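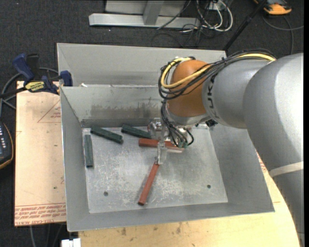
Selina Reisinger wrote in to say that all loose blocks should go straight into one big bin with no lid, no dividers and no labels, and that anything fancier is a waste of a Saturday afternoon. She has been keeping her workshop offcuts and her kids' blocks that way for years and claims she can find any piece she wants.

I have my doubts, but fewer than I used to. I've bought the little drawer cabinets. I've bought the stacking trays with the snap-on lids. Most of them are now under the bench holding one screw each. So I gave the open bin a fair try over the winter, and these are my notes, for whatever they're worth in your house.

Metal or plastic?

Everybody on the tips pages loves a metal bin. It wipes clean, it doesn't crack, and it looks serious. Fine. It is also loud. Drop a hardwood block into bare sheet metal while somebody is asleep upstairs and you'll hear about it. A piece of old carpet on the floor of the bin fixes the noise but holds sawdust like you wouldn't believe, so you end up taking it outside and beating it. I went back to bare metal and I set things down more gently.

Check the top edge before you buy. Run a gloved finger along it. If it isn't folded over, leave it at the store, whatever the price says.

Don't fill it

Most bins get filled because they can be. A layer you can see the floor through is worth more to me than a heap. Once pieces cover each other, you dig, and once you dig, the small ones go to the bottom and stay there until spring. My rule is that if I have to lift one block to see another, something goes to a second bin or into the stove pile. Jonas Tanner tells me this wastes floor space. It does. I would still rather lose the floor space than the afternoon.

Color coding

I was ready to make fun of this one. Red for one length, green for another – it sounds like something from a catalog. But a dab of leftover paint on the end of each piece does save time, provided you stick to two colors. I tried 5 and couldn't remember what the last 3 meant. Also, dark green and dark brown look the same under a weak bulb, so if your workshop is lit like mine, pick colors that are well apart or get a better bulb first.

Don't bother with colored tape. It peels, it leaves gum on the wood, and the gum collects dust.

Lining things up

There's a school of thought that says every long piece must lie parallel to the wall of the bin. I did it for a week. Long pieces along the side, yes, that helps, because they stop rolling under the others. Beyond that, I found I was straightening wood that I was about to take out again. Let them lie crooked.

Cleaning it out

Empty the whole thing onto a sheet, wipe with a damp rag, dry it, put back only what you'd pay money for. Skip the special sprays. Gertraud Auer swears by vinegar and I've nothing against vinegar, but on bare metal I'd want it rinsed off properly and most people won't. Warm water with a drop of dish soap has done the job for me.

If you spot rust in the corners, rub it back with fine steel wool and ask yourself where the damp is coming from. In my case it was the bin sitting straight on concrete. Two scraps of lumber underneath and I haven't seen any since.

As for Selina's claim that she can find any piece she wants, I'd like to see her do it with a full bin.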